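The Bathroom on the Second Monitor
Inside a shared workshop in Pornwood, where a cleaning robot is being built on a screen first
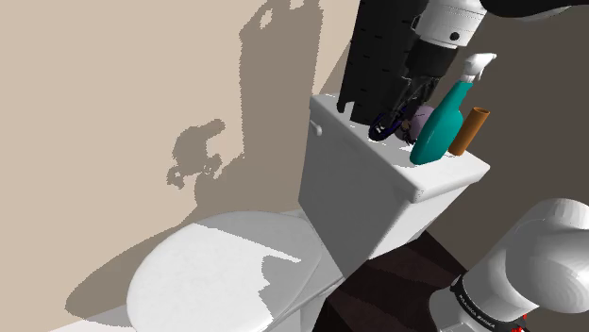
The Netanance workshop occupies the back half of an old feed store, and if you stop by after supper in November you will find more people around the computer bench than around the table saw. The project there goes by the name Zelero, and the goal is a helper that can tidy a small bathroom for someone who has trouble bending or reaching. So far it lives entirely in simulation, in a little room with tan walls, a dark brown floor and a white toilet with its lid down. The members spend most of their evenings on the top of the tank, which is where so many of us park the things we mean to put away. Their version holds a teal spray bottle, a lavender ball, a slender orange-brown tube and something dark and curved right at the gripper's fingertips, and all of it sits close together, so an arm going after one item has to mind its neighbors.

I had pictured a home robot project as solder smoke and bins of motors, and there is some of that (the bench next door is buried in it), but this crew wanted to make their mistakes where a mistake costs only a restart. They have logged 3,144 runs since spring, each one saved with a note, and the notes are a pleasure to read. "Came in too low." "Bottle went over again, my fault." One just says "pretty!" and I never did learn why.

The members pay $58 a month for bench space and a key, and 8 of them work on Zelero. They argue kindly and at length, mostly over how the arm should approach from above, and whether it ought to move the tall things first or leave them be. An older group in Escobedo swaps files with them and has opinions of its own.

A plywood mockup comes next, with a real tank and a real lid from the salvage yard. The tank was already leaning by the door when I left, with a coffee cup on top of it.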